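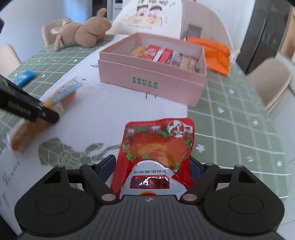
Preben Þórarinsdóttir read our first draft and asked why anyone would believe that picking up snacks on one table teaches a system anything about picking up snacks on another. We still lack a good answer, and the rest of this report should be read with that in mind.

## What we set out to do

The plan was to record 1000 short demonstrations with two hand-held grippers and train a policy, which we named Troltero, to move packaged food into an open box. The course handout says that more examples give a better policy. We doubted it, at least for shiny, wrinkled plastic, and wanted to see the numbers.

## What we collected

By December we had 2138 clips. We threw out 300 before training, mostly because the hand motion was too fast for tracking or the clip started late. That leaves 1838, well over the target, but the total flatters us. Many of the clips are near copies of each other: same approach angle, same speed, same person's wrist.

Labels were entered in Prosa, one line per clip. Two of us labeled the same batch separately and disagreed on what counts as a "grasp" – is it first contact, or the moment the packet leaves the cloth? We settled on first contact. I am not convinced that was right.

Packets lying flat are the hard case. The finger pads have to come down on both sides of something with very little height, and a person does this by feel. None of that feel is in the recording. A learner gets the finger opening and the view, and has to guess the rest.
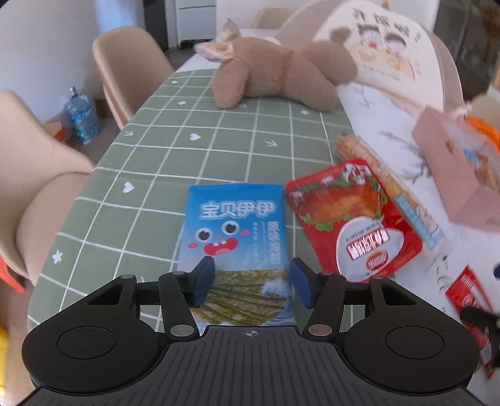

## Problems with the test

1. We tested on the same packets we trained on. Kragh, the other group in our section, did this too, and their high score should be treated with the same suspicion as ours.
2. Only 4 table layouts were used. Moving the box a little is a small change, and we should stop calling it a "new environment."
3. The retry clips were kept in. A person who fumbles and tries again may be teaching the system to fumble.

## Next

We have asked to repeat the test at Clutirthorpe with packets the policy has never met. I expect the score to drop – the question is how far.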